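Print this page | E-mail this page

Asholm Nesting Storage Trays
Posted in March by the Dosteck catalog desk

The Asholm tray is a shallow, open tray for classrooms, playrooms and craft areas. It has rounded corners and a raised rim, and it stacks inside others of the same size when empty. We have carried it since the Lelley store opened, and it is still the tray most schools reorder.

Trays are sold singly or in packs of 22. Colors within a pack are all the same. If you want a mix, order singles and list the colors in the notes box at checkout.
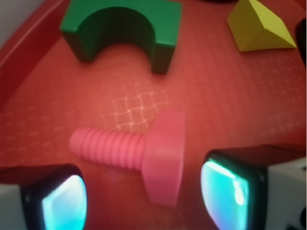

The large size weighs 87 grams less than the older model and fits the same shelf runners. Lids are sold separately and do not fit trays bought before the change. Check the underside for the letter A before ordering lids.

Wash by hand in warm, soapy water. Do not put trays in an oven or leave them against a heater. Small scratches on the floor of the tray are normal with use and are not covered by the guarantee.

The guarantee runs for 2 years and covers split rims and cracked corners. Keep your packing slip.

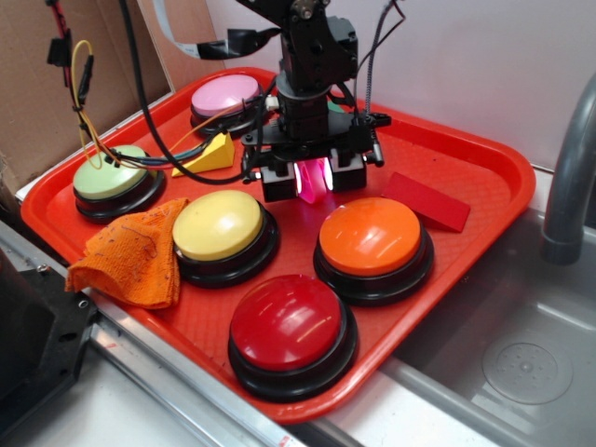 Ordering and delivery

Stock at the Montoya warehouse is 1,854 trays, all sizes counted together. Orders placed before noon leave the same day. Larger school orders may take up to 22 days if a color has to be brought in. Returns go to Lelley, not Montoya. Please use the label in the box.

Last updated: March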